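Keeping bats and mice out of the garage workshop

Every fall the same advice comes around: mothballs in the rafters, a plug-in ultrasonic box, peppermint oil on cotton. I have tried all of it in a garage with bats above the door and mice under the bench, and I don't believe in any of it. The mice nested beside the plug-in.

What works is closing holes, and the timing matters more than the filler. Don't seal a roof gap while young bats are still unable to fly. September is usually safe where I live, but check with your state wildlife office first - bats are protected in many places. Hang a one-way flap over the gap, leave it up for a week of mild nights, then seal.

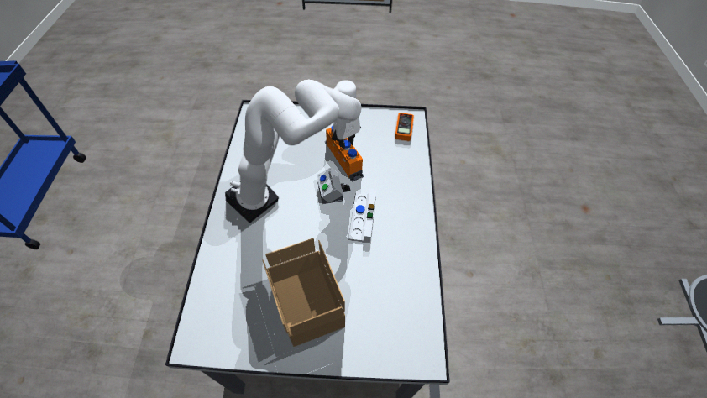
For mice, start at floor level and go around with a flashlight. A hole that takes a pencil will take a mouse. Pack it with copper mesh and caulk over it. Foam alone is a waste of money, whatever the can says. Check cables too, because mice chew insulation. A handheld multimeter like the orange one lying on the white tabletop will find a broken wire in an unplugged extension cord, though a cord with tooth marks should go in the trash whatever the reading.

Marta Hutsuliak swears by her Karnby repeller and paid $70 for it. She also moved the birdseed into a steel can that same weekend. I know which one I'd credit.

Droppings get sprayed with disinfectant and wiped up with gloves on. Never sweep them dry.

Recent tips
Do cedar blocks stop moths?
Squirrels in the soffit
Storing birdseed over winter
Snap traps: where to set them

Contact | Back to top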